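Intro to Wood for Furniture and Flooring
Week 3 handout: Wood and moisture

Bring this to the Saturday workshop. The reading for this week is the Vallby chapter on drying, up to the section on kilns. Skip the tables at the back.

Where the water is

A living tree holds water in two places. Free water sits in the hollow middles of the cells. Bound water is held in the cell walls. When a log is sawn, the free water leaves first. The wood gets lighter but does not change size.

Once the free water is gone and the walls are still full, the wood is at its fiber saturation point. For most species we take this as 28 to 30 percent moisture content. Below that point the walls start to dry and the wood shrinks.

Working out moisture content

Moisture content is the weight of the water divided by the weight of the oven-dry wood, times 100. Note that the bottom number is the dry weight. This is why green wood can have a moisture content above 100 percent.

Example: a sample weighs 1,000 grams wet and 800 grams after the oven. The water weighs 200 grams. 200 divided by 800 is 0.25, so the moisture content is 25 percent.

Three directions of movement

Along the grain: very little. Ignore it for most furniture.
Across the rings (radial): moderate.
Around the rings (tangential): the most, often close to twice the radial figure.

Flat-sawn boards move mainly in the tangential direction across their width. Quarter-sawn boards move less across the width and more in thickness. The difference between the two is also what makes flat-sawn boards cup.

Maple is a fair test of all this. It is hard and pale, takes a smooth finish, and moves enough over a year to open a badly planned joint. Knots need watching too, as the grain bends around them and the wood there does not shrink evenly.
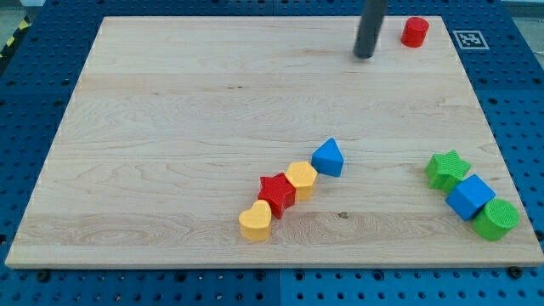

Allowing for movement

Solid tabletops should be fixed with slotted screws, buttons or figure-eight clips. Do not glue a wide top to its frame across the grain. Breadboard ends are glued at the center only, with the outer pegs in slots.

For floors, leave a gap at the walls and let the boards sit in the room before laying them. Check both the boards and the subfloor with a meter. We will use the Omthorpe pin meter in class. Push the pins in along the grain and take readings away from the ends, where the wood dries fastest.

Problems for next week

1. A sample weighs 3,395 grams wet and 2,716 grams oven-dry. Find the moisture content.
2. A maple panel is 10 inches wide and shrinks 2 percent across its width. How wide is it now?
3. Explain why a door panel is left unglued in its grooves.

Show your working. Hand in on paper to Baoshan Long. Questions about the meter go to Định Thái, who has the key to the tool cabinet.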